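Gripper shootout in the kitchen sim, part two

8 June 2022

So the last post ended with me promising to compare grippers "next week" and that was in March. Sorry! Work got busy, then I broke my simulator install, then I spent a whole weekend fixing lighting that was never the problem. But I've finally got numbers and opinions, mostly opinions.

Quick recap for anybody new. I'm trying to work out which gripper to buy for the real arm, and I can't afford to buy two and send one back, so I've been running both candidates in simulation first. The two are the Zamow (soft rounded fingers, a bit more expensive) and the Flonder (stiffer, cheaper, comes with a cable that is way too short according to the one forum thread I could find). Both have models you can download, and both models needed cleaning up before they'd load without the fingers flying off into the sky. I will say the Flonder one was worse. It had the collision meshes scaled in inches and the visual meshes in millimeters, so for one entire evening I was watching it grab things from across the room.

The kitchen is the same one I used for the camera posts. I like it because it's got a nice mix of annoying stuff: a dark shiny countertop, a sink right there to drop things into, stools in the way. I parked the arm at the end of the island and started with the jar and bottle pickups, which sounds like the easy part and was not the easy part. 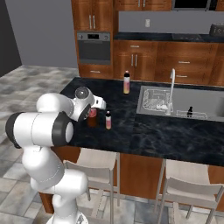
Coming in over the red-lidded jar, with a bottle right next door.

The jar on its own is fine. Any gripper can pick up a jar on its own. The trouble starts when there's a bottle beside it and one of the fingers has to go down into the gap. If the wrist is off by even a little bit you get one finger on the lid and one finger knocking over the neighbor, and then the neighbor rolls, and then you're resetting the whole thing. I did 100 attempts with each gripper on this setup, same starting spots, same controller, and counted a pickup as good only if the jar came up and the bottle stayed standing.

First round, the Flonder managed 62. I was pretty happy with that, to be honest, I'd expected a lot worse from the cheap one. The Zamow did better, but I'm not going to give you its score because I found out afterward that I had the friction set higher on those fingers than I should have, and I need to run it again. Yes, I know. I changed it while testing something else and never changed it back. If you take one thing away from this blog it should be to save your settings files with names that mean something. Mine is called "new_new_ok".

What I can tell you is how each of them fails, and I think that's more useful anyway. The Flonder fails early. It comes down, clips something, and you know within a second that the attempt is toast. The Zamow fails late - it gets a grip that looks great, lifts, starts to swing over, and then the thing slowly twists out of the fingers. For a real kitchen I would much rather have the first kind. A jar that never left the counter is a jar I don't have to sweep up.

Then there's the controller question, which I wasn't planning to get into but got dragged into anyway. I'd been using the Gomgate controller for everything, mostly because it was the first one I got running. It's smooth, it's easy to set up, and the default speeds are sensible. But it has this habit of straightening out the wrist at the end of a move whether you want it to or not, and if you're carrying something by its edge that little correction is exactly what shakes it free. A reader emailed me after the last post and suggested trying Ait Brahim, which is a small open project with a really short manual (two pages, and the second page is the license). It took me most of a Saturday to get it talking to the arm. Once it was going, though, wow. The moves aren't as pretty but it leaves the wrist alone!

To test that properly I set up a carry. Grab something small and light, bring it out over the open floor away from the island, hold it there, then come back. No fancy path, just out and back with a pause in the middle. I picked the floor on purpose, as there's nothing out there to bump into, so if the object drops it's the grip or the controller and I can't blame the furniture.
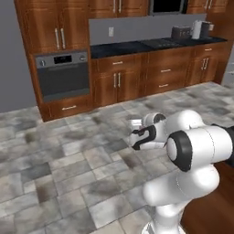

With Gomgate I kept getting a wobble right at the turn, where the elbow slows down and the wrist decides to be helpful. You can plot it, and I did, and it's a tidy little spike every single time. With Ait Brahim the spike is pretty much gone, but the arm takes longer to settle at the pause, and it sort of drifts in for the last bit like somebody parking a boat. I can live with that. I'm not in a hurry, I'm moving small light stuff around a pretend kitchen on a weeknight.

One more thing about small objects, and this surprised me. I'd assumed the softer fingers would win easily on anything little, and on the carry they didn't. Curved fingers leave you with a pretty small patch of contact, and if the object has flat sides it can pivot on that patch. Closing harder helps up to a point and then the object squirts out like a watermelon seed. I tried a few different closing forces and ended up just going slower, which is boring but it worked better than anything clever I tried.

A couple of people asked about cameras again. I haven't changed anything since the camera posts, I'm still mostly using one view from beside the arm. The wrist view is great until the fingers get close and then it's all finger. I'd like to try two outside views at once, but my computer already sounds like a hair dryer with one.

So where does that leave the shopping? I'm leaning Flonder, which I did not see coming back in March. The price difference is 365 dollars once you add shipping, and that's most of a decent camera. But I want to rerun the Zamow with the right friction before I put in an order, and I also want to try both of them on the taller bottle at the back of the island, where the arm has to stretch out and everything gets a bit floppy.

If anybody has the real Flonder on their desk, could you measure how wide it opens and leave me a comment? The spec sheet and the model disagree, and I'd like to know which one to believe before I start the next batch.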